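4.2 Opening the tower and reading the power supply label

Figure 3. Interior of a desktop tower with the side panel removed. The label on the power supply carries an 80 PLUS logo, a QR code and the name DELL.

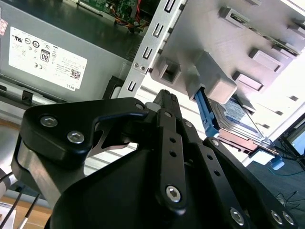 Maritza Henao objected, when a draft of this section was passed around, that label reading should not be treated as a step of its own. In her view a worker who has opened the case already knows what to do with the power supply, and the time spent on the label is lost. Lerato Maluleke took the other side and asked that the step stay in the protocol, as the resale price at Grondville depends on it. We kept the step and timed it separately, so that both positions could be checked against the same records.

The 39 towers in the sample came from two office clearances handled by Kpodo in September. All were desktop machines with a removable side panel. They arrived on pallets and were given a paper tag before anything was opened. Towers with visible damage to the case were set aside and are covered in Section 5. The remaining machines were laid on their side on the bench, panel up, and the panel was taken off before timing began.

Each power supply was sorted into one of three groups: reuse, parts, or scrap. Reuse required a label that could be read in full, a rating at or above the floor set by the buyer, and a pass on the bench tester. Units with a readable label but a failed test went to parts. Everything else was scrap. An efficiency mark such as the 80 PLUS logo was recorded where it was present, but it did not decide the group. The buyer pays by rated output and by connector type, and an efficiency mark only moves the price within a band.

Reading the label in place turned out to be the weak point of the procedure. Power supply labels are printed for someone holding the unit in the hand. With the unit still mounted in the tower, part of the text may sit behind a cable or face the wrong way for the worker. The fine print is small, and the output table is often the hardest part to make out. Themba Van Wyk, who did most of the bench work, took to reading only the model number in place and leaving the rest until the unit was out. We adopted this for the second half of the sample.

QR codes were of limited use. They scanned without trouble on most units, but the string they returned was a part or serial number and had to be looked up in the Drivo inventory before it gave a rating. Where the part number was already in the inventory, the lookup was quicker than reading the output table. Where it was missing, the worker had to read the table anyway, and the scan had only added to the time.

Of the 39 power supplies, 24 met the label and rating requirements and were passed on to the tester. The others had labels that were torn, faded or partly covered by asset stickers, or they fell below the rating floor. Asset stickers were a bigger nuisance than we had expected. They had been put on wherever there was a flat surface, and peeling them off tended to take some of the print along. In 2 cases the model number was lost this way, and both units were scrapped although nothing else was wrong with them.

Median handling time for the label step was 16 seconds when only the model number was read in place. We did not get a comparable figure for the first half of the sample – the stop point was not applied the same way by both workers, and the records could not be corrected afterward. This leaves Henao's objection partly open. The short version of the step costs little, but we cannot say how much was saved against the long one.

Removal of the drives and the power supply, including the order in which cables were unplugged, is described in Section 4.3.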